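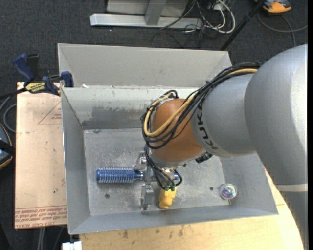 Payroll and Timekeeping Specialist
Probert site, Lidum Components
Full time, on site, first shift

Lidum is hiring a payroll and timekeeping specialist for its Probert site. The position processes weekly hourly payroll for 229 employees and semimonthly payroll for 40 salaried staff. It reports to Ibrahim Onuoha, payroll manager.

Duties

Review time records daily and correct missed punches, shift differentials and holiday codes before the weekly cutoff at 10:00 a.m.
Process new hires, terminations, rate changes and leaves of absence.
Enter and maintain garnishments, child support orders and voluntary deductions.
Reconcile gross wages, taxes and benefit deductions to the general ledger each pay period.
Prepare quarterly wage reports and support the year-end W-2 run.
Answer employee questions on pay, in person and by phone. The payroll window is open at the change of each shift.

Hourly records are moving from the current badge system to Gotetti in November. The person hired will test pay rules before the changeover and compare both sets of output for two pay periods. Prior use of Gotetti is helpful but not required.

Requirements

Three years of payroll experience, at least one of them with an hourly workforce on more than one shift.
Working knowledge of federal and state overtime rules.
Spreadsheet skills, including lookups and pivot tables.
High school diploma or equivalent. A payroll certification may be counted as one year of experience.

Pay and benefits

Starting pay is $29.50 an hour. Medical, dental and vision coverage begin on the first of the month after hire. Paid time off accrues from the first day and totals 22 days a year. A $500 signing payment is issued after 90 days of employment.

Hours are 6:30 a.m. to 3:00 p.m. Overtime is expected at quarter end and in the first half of January. The role requires travel to the Privine office once a quarter; mileage is reimbursed.

To apply

Send a resume and the names of two work references to the human resources office at the Probert site. Put "Payroll Specialist" in the subject line. Applications without references will be held until they are complete. Interviews take place on site and include a 40-minute reconciliation exercise. A background check is required before an offer becomes final.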